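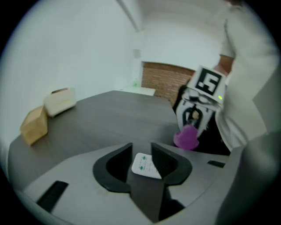
Town says my driveway posts count as a "structure." Do I need a hearing?

Asked by Renata Aravena, 5th July

I live on Hawthorne, on the block the town turned into a residents-only parking zone in January. Fine, I voted for it. Since then I've had a letter telling me that the two short posts at the end of my driveway are "structures within the public right-of-way" under section 201 of the town code, and that I can either take them out or apply for an encroachment permit. The permit is $77, which I could live with, but the form also has a box for "hearing requested" and no hint as to who is supposed to be requesting it.

The posts were there when I bought the house. They are knee high. They exist so that delivery drivers don't turn around on my lawn, and they are only fairly good at that.

Do I check the box? And does the council vote on this, or does it just go to somebody's desk?

2 answers

Murray Beaudoin

Don't check the box. I did, for a mailbox planter, and ended up on the council agenda between a sewer bond and a proclamation about bees. I waited through the whole sewer bond. Then a council member asked me what kind of flowers, and they voted.

If you leave it blank the application goes to public works, and they sign it or they don't. If they don't, you can still ask for a hearing afterward. You get 30 days from the date on the letter (the date printed on it, so keep the envelope if it showed up late). Send a copy of your property survey along with it. Mine was in a drawer with the dishwasher manual. If your posts are on your side of the line, you don't need a permit at all and the $77 stays with you.

One more thing, the address on the form is the old one. The office moved to the Torkeck building, second floor, and mail to the old place does get forwarded – eventually.

Comment from Renata Aravena: Found the survey. One post is mine and one is the town's, by the width of a shoe. Applying for half a driveway, then.

Comment from Murray Beaudoin: They'll still charge you for a whole one.

Zachary MacPherson

posts like that are grandfathered everywhere, just ignore the letter

Comment from Anikó Kocsis: They are not grandfathered here. My brother-in-law ignored his and it went on the tax bill with a late fee. Please call the clerk, extension 507, before you ignore anything.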